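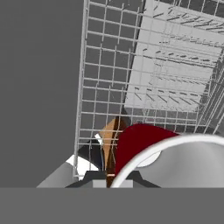
Timo Sauerland wrote to me after the last post to say that a simulated kitchen is a fine hobby but that wire racks will break my heart, and that he gave up on his own after 40 evenings and went back to stacking blocks on a flat table. He may well be right! I've thought about his message all week, usually while waiting for the simulator to load in the back corner of the Lanlow workshop, where the heater rattles and the good chair is always taken.

For anyone new, the project is called Bekia, and the idea is to get a robot arm to deal with a dishwasher in simulation before I spend any more money on motors. I started it last October with one plate and a lot of optimism. The rack model alone has eaten most of my summer – every wire needs its own collision shape, and if you make those too thick nothing fits between the tines, and if you make them too thin the dishes sink right through like ghosts. I ended up with 491 little capsules, which my poor computer handles at a crawl.

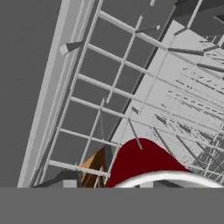 Collision shapes have been the big job this month, and I rewrote them twice before I was happy. The first version treated every dish as a solid lump, so a bowl had no inside at all and the fingers could never get over a rim. Now I break the curved pieces into small wedges, and I've kept the colors plain and strong, so that with the dark red piece down under all that pale wire I can find it right away when I'm flipping through saved views late at night. That has saved my eyes more than any clever code (and my eyes needed it).

Next I want to slow the physics down to 2000 steps a second and let a batch of 60 runs go overnight, with the door locked and a note on the keyboard. If the bowls still jitter I'll try softer contacts, which is what Timo suggested in the first place – I do listen, eventually. Write to me if you've fought with wire racks yourself. I'd love to compare settings.

Print this post | E-mail this post

Search this blog Go

Contact | © Bekia workshop notes | Back to top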